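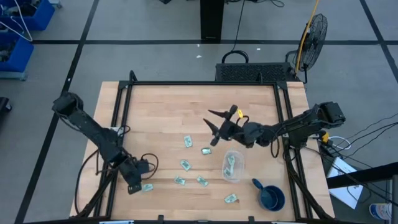

4.3 Comparing Two Grippers on Thin Paper

This section describes the bill pickup test for the two-arm Kalmont table. Complete Section 4.2 (arm calibration) before you begin. The test compares the Vorkier gripper with the Treller gripper on flat, flexible items.

1. Switch on the controller and wait until both arms report Ready.

2. Fit one gripper to each arm. Tighten the collar by hand, then lock it with the supplied key.

3. Spread the play-money bills over the center of the table. Bills should lie flat and should not overlap.

4. Set the clear plastic container within reach of the right arm. The cup may stay on the table as an obstacle.

CAUTION: Keep hands outside the black frame while either arm is powered. Press the stop button before moving a bill or the container.

5. Open the Berge control screen and select Thin Items. Set the finger speed to 278 and the grip limit to 540.

6. Start the run. The arm should lower its fingers, pinch one bill, and release it over the container.

7. Record each dropped, torn, or doubled bill on the test sheet.

8. Swap the grippers between arms and repeat steps 3 through 7.

NOTE: Moving air can shift paper. Turn off any fan directed at the table before starting a run – and leave it off until the sheet is complete.

NOTE: If a gripper presses into the wood, stop the run and reset the table height as shown in Section 4.2. Error 556 means that the fingers closed without contact.

Questions about this procedure should be sent to Drita Begović, Test Methods.

Revised May 16, 2025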